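Veltcombe Shared Workshop - evening course, handout for session 6
Two arms, one table: building the bench in simulation before you build it in wood

Hi all. These are my notes from last time, tidied up a bit, plus what I'd like you to try before we meet again. If you missed it, start with the part on the table and skip the rest until you have a file that opens.

Where we are

Most of you have an arm at home in some state of assembly (Niloufar's has a base and a shoulder, Torbjørn's has everything except working wiring, sorry Torbjørn). The plan for the spring hasn't changed: two arms on pedestals behind one table, a camera on its own stand off to the side, and a little pile of parts that the arms have to put together. We do it on screen first. I know some of you would much rather be drilling holes, and so would I, but I built my first bench at Midthorpe straight from a sketch on an envelope and had to move one pedestal four times. Bolts and all.

The table

Make the tabletop first and get the height right before you add anything else. Measure your real table, the one you'll be using, with the feet on. Then put the pedestals in behind it and check that each arm can touch the back edge and the front edge without the elbow locking straight. If it can only get to the front edge with the elbow locked, the pedestal is too far back. Slide it forward a little and try again.

Pale tabletops are nice to work with because you can see the shadows, and the shadows tell you right away when a part is floating. I've had blocks hovering a hair above the surface for a whole evening and wondered why they bounced when the run started!

The parts

Keep them plain. Blocks, a cylinder, a bar, a small cube or two, a couple of hex shapes. Plain shapes give you plain collision bodies, and those are what save your computer. Lovisa tried a scanned wooden toy with a mesh of far too many triangles and her laptop sounded like a hair dryer. She swapped it for simple boxes and went home happy.

The one part that gets to be complicated is the plank with the frame on it. Build it out of separate boxes fixed together: the plank, a post at each end of the frame, the rod across the top. Please don't make it one solid lump. If you do, the solver fills in the opening and anything you put inside gets spat out across the room (very funny the first time).

Friction and all that

Start with the defaults in the Nodov starter file. If a cube slips out of the fingers, raise the friction on the finger pads before you touch the grip force. Grip force is the thing everybody reaches for, and then they wonder why the cube squirts out sideways. Change one number, run it, write it down, go again. A time step of 1,000 per second is plenty for our parts. At 200 mine got jittery as soon as the fingers closed.

The first reach

For now only the left arm moves. Leave the other one parked high so it can't get in the way. What I want:

- open the gripper
- bring it over the left half of the table, fingers pointing down
- stop, hold there for a moment, go back up

No grabbing yet. I mean it - we'll do grabbing next time, with everybody's reach already working. Save ten runs and bring the log, even if some of them are ugly. The ugly ones are useful to talk over.

Try moving the camera stand too, and note down where it sees the whole tabletop with both arms parked. You'll want that spot when you start cutting wood for the real stand.

Bring next time

Laptop, charger, your measurements, your log. The Macedo room has up to 10 seats near outlets, so come early if your battery is bad. Doors open at half past six. I'll have coffee and the box of spare servo horns.

My own bench file at the moment, left arm above the table, fingers down:
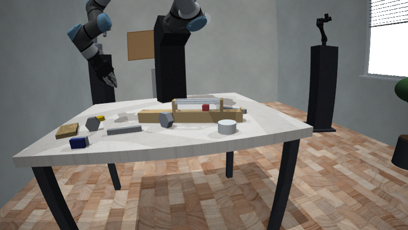

Zinhle Steyn wrote back to ask whether the parked arm still needs its collision bodies switched on while only the left one is moving, as she'd turned hers off to speed things up and then swung one elbow clean through the other.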